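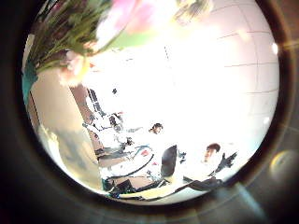
Vista desde la muñeca del brazo, con las flores muy cerca.

Presupuesto para un segundo puesto con brazo y mano: ¿qué compro primero?

Vija Pärn
Buenas tardes a todos. Escribo desde un laboratorio pequeño y pido disculpas por mi español, que aprendí ya de mayor. Tenemos que presentar en agosto la lista de compras para un segundo puesto de manipulación. El primero lo compramos por piezas, sin plan, y los gastos pequeños se comieron una parte del dinero que era para repuestos. Esta vez quiero hacerlo con orden.
Mis dudas son tres. La primera, si conviene pedir la mano y la cámara de muñeca al mismo proveedor; Hokotix nos ofrece las dos cosas juntas, pero el plazo de entrega es más largo. La segunda, cuánto dinero hay que reservar para cables y conectores, que en la primera oferta aparecían en una sola línea de 252 euros. La tercera, si la mesa se compra antes o después del brazo. Agradezco cualquier experiencia, también las malas.

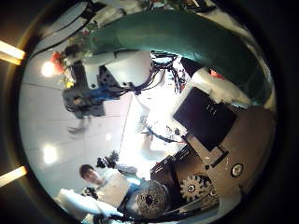 Respuestas

Malachy Duggan
Hola, Vija. Yo tampoco soy hispanohablante, así que nos entenderemos bien.
Sobre el proveedor único: pídelo junto solamente si te dan por escrito el precio de cada pieza por separado. Nosotros aceptamos un paquete cerrado de Ploltau y, cuando necesitamos otro dedo, no había manera de saber cuánto costaba. Tardaron semanas en contestar.
Para los cables, 252 euros me parece poco. En nuestro caso la primera compra fue de 300 y después hicimos otra de 200, casi toda en cable flexible, que se había quedado corto en las articulaciones. Mide el recorrido con el brazo estirado del todo y añade margen. Las bridas y las fundas ponlas en una partida aparte, porque si van mezcladas con el cable es lo primero que te recortan.
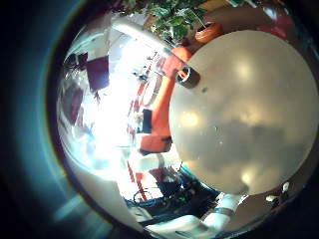
La mesa, siempre antes. Hay que saber dónde va cada base y por dónde pasa la gente, y eso se ve mejor con cinta en el suelo que en un plano. También te recomiendo apuntar la luz de la sala en el presupuesto, aunque sea con una cantidad pequeña. Con una lente muy abierta, como las que se suelen montar en la muñeca, una ventana o una lámpara fuerte deja media imagen en blanco, y unas cortinas cuestan menos que cambiar de cámara.

Teresa Scanlon
Depende del brazo. Nosotros compramos la mesa primero y la placa de montaje no coincidía con los agujeros. Pide el dibujo de la base antes de pagar nada.

Diarmuid Quinlan
De acuerdo con lo de los cables. Yo pondría además 100 euros para tornillería, y no olvides el transporte: en nuestra última oferta venía en letra pequeña, en la segunda página.

Vija Pärn
Muchas gracias a los tres. He pedido a Hokotix los precios separados y el dibujo de la base. Subo los cables a 300 y pongo las cortinas en la lista. Cuando me contesten sobre el plazo, lo escribo aquí.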